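I have a confession about laundry. I love washing it, I don't even mind hauling it around, but the minute it's clean I lose all interest. Folding has been on my list since June (not the same load, I promise!) and this week I finally gave it a whole afternoon, starting with the jeans.
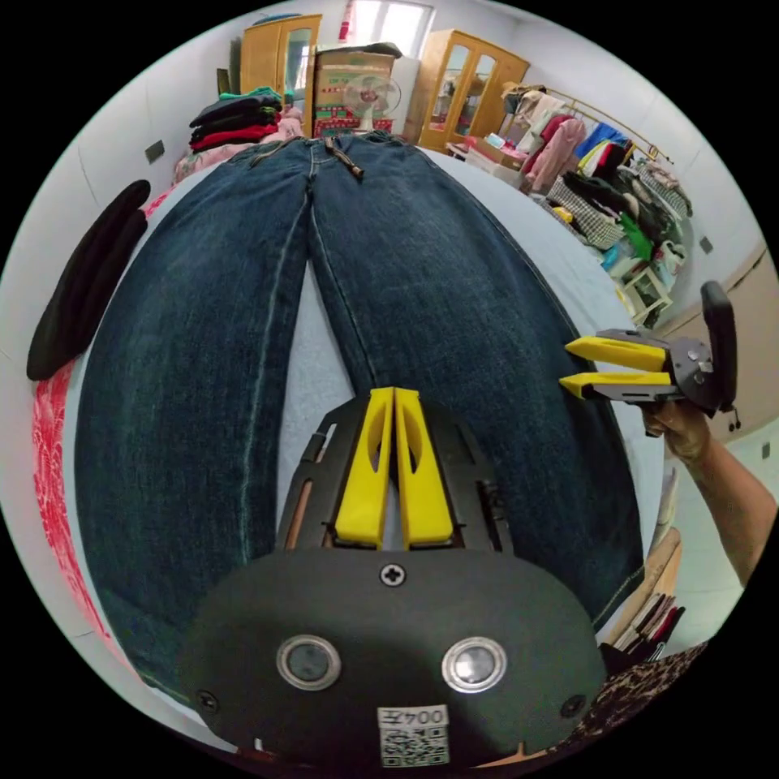
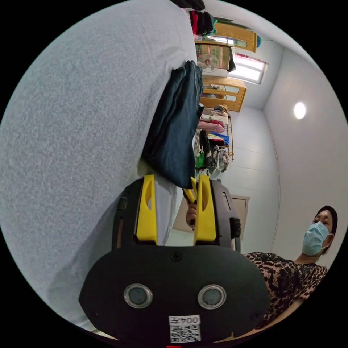 Jeans on the bed, always. I've tried the table and I've tried my knees in front of the TV, and nothing beats a big flat surface when you're dealing with denim. Lay them out long, smooth the legs down with your palms, one leg over the other, then tuck that pointy bit at the seat back in so you've got a straight edge. After that I fold from the ankle up to the waist, once, and then in thirds. They sit on the shelf like a fat little book and I can pull one pair out without the whole pile sliding onto my feet.

I did look at one of those Varkus folding boards before I started. It was in my cart for two days! But I already own a Plodmont hanger set I never opened, so I made myself close the tab. My blog reader stats say more than 2,000 of you read the hanger post, and I'm still a bit embarrassed about how excited I sounded in it.

Sweaters are where I get stuck. Hang them and they grow shoulder bumps, fold them and they eat the entire shelf. Right now mine are rolled up in an Ingvarsson bin under the bed, and it's fine, except I forget they exist until it's freezing and then I wear the same gray one for a week.

Socks I'm not discussing. They go in a drawer and the drawer closes, mostly.

Next up is the bedding, and I've been putting off the fitted sheets, so if you've got a method that works on a deep mattress, leave it in the comments and I'll try it this weekend.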